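Guides > Touring shows > Host venues
Print this page | E-mail this page

Section 4. Hanging the Machala prints

Read section 3 first (unpacking). Two people for this, one won't do. Allow a full morning, and don't start after 3 pm, the light goes and so does everyone's patience.

You should have: 17 framed prints, the Mamari rail in its long box, hooks, cords, caption cards in the brown envelope. Check them off against the green list. Anything missing, ring Birnoditz before you hang a thing.

1. Crates stay shut in the gallery overnight. Lids off next morning.

2. Rail up first. Top edge level, fixings into something solid. Old plaster is not solid.

CAUTION: each rail length takes up to 15 kg. The two big woodcuts go on a length of their own.

3. Lay the prints out on the floor along the wall, on the blankets, face up. Order is on the plan but the plan is only a suggestion, apart from the four harbour etchings, which stay together and run left to right.

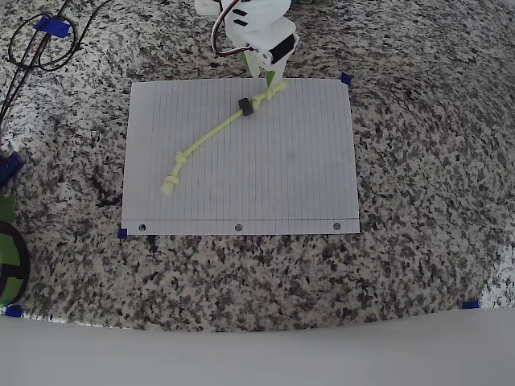
4. Hang the end prints, then the middle one, then fill in. Centres at eye height. Keep to one height for the whole wall even if the frames differ, it looks better than lining up the tops.

5. Step back. Check for glare from the windows. The aquatints are the worst for it. Move them now, not when the captions are up.

NOTE: Lights. Low, and no spots on the watercolour studies, the loan agreement is strict about that. Blinds down when you are closed.

6. Captions to the right of each print, lower corner. Long wall text goes by the door. If yours still says the edition of the Humitz portfolio was 357, you have the old card, bin it and ask for the new one. Catalogue has it correct.

7. Fill in the condition sheet for every print, both sides, before anyone is let in. Marks to the mount, chips to the frame, slipped corners. Small things too. Sign and date it, keep a copy, post the otehr one back. 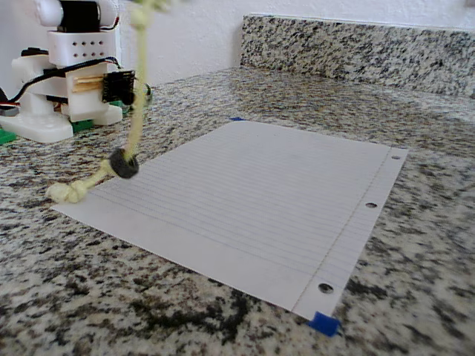

Rosalinda Panganiban wants it added that the condition sheets should be done with the print still on the floor, as she had to take down a whole wall in September to look at the backs. Fair point. So do 7 before 4 if you can, we will renumber in the next version.

8. Catalogues on the desk, one chained copy for reading. Sales money seperate from door money please.

Taking down: same steps backwards, see section 6. Frames back in their own numbered slots in the crate. Queries to Kazimír Koubek at Birnoditz, mornings best.

We use cookies to remember your settings. Accept | Manage cookies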